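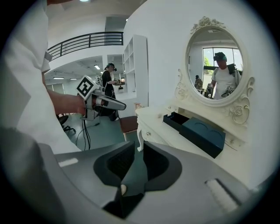 Bella mirror and vanity table, against a white wall

Bella is the set I'd pick first for a bright room! The mirror is a generous oval in a carved white frame, with roses across the top and scrolls running down the sides -- lovely opposite a window, where it picks up the trees outside. Under it goes the cream vanity table on curved, carved legs, with two small drawer knobs and enough top for a jewelry box.

Sold as a pair or singly. Mirror finish: white. Table finish: cream. Item no. 520. Delivery in 5 to 7 days from Prostosar.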